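Parenting & Home > Kids' Rooms > Storage and Clutter
27 replies · 198 views · 3 shares

**fotine_k**
Right, need some opinions. My eight-year-old keeps every single thing he builds out of bricks and I'm losing the bedroom one flat surface at a time. My mum reckons we should have a rule – one week on display, then it gets pulled apart and goes back in the tub. He cried when I floated it. Am I being a monster?
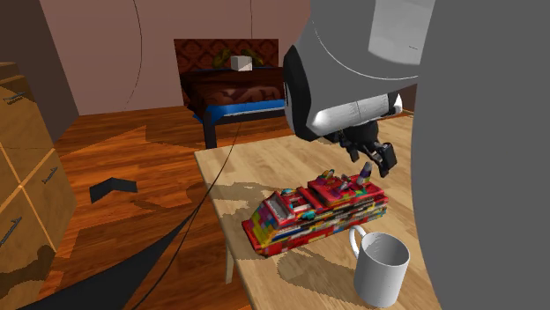
We did try shelves. Bought a long one in August, he filled it in a fortnight, and now I can't dust up there without something losing a mast.

**Nelley32**
Not a monster, but a week is way too short! Ours get a month, then he picks his favourite to keep and the rest get broken up. A few tears the first time and now he quite likes the demolition.

**charpentier_dad**
Going to disagree with both of you. It's his room. If he wants to sleep surrounded by half-finished spaceships, let him. I had my models binned when I was nine and I'm still dirty on it.

**Nelley32**
Who said binned? The bricks go back in the tub, mate.

**Léonie Mallet**
We limit the space, and he decides what goes in it. Top of the bookcase is his, the desk stays clear for homework. Works most of the time (school holidays are a write-off).

**charpentier_dad**
Fair enough, I could live with that one.

**fotine_k**
Oh I like that, Léonie. He can have the shelf and the windowsill and I get the floor back. Will put it to him after tea – wish me luck.

Recent in Storage and Clutter
Under-bed drawers, worth it?
Sorting bricks by colour or by shape
Moving house with a toddler: anyone used Tranditport?
Labelling tubs for kids who can't read yet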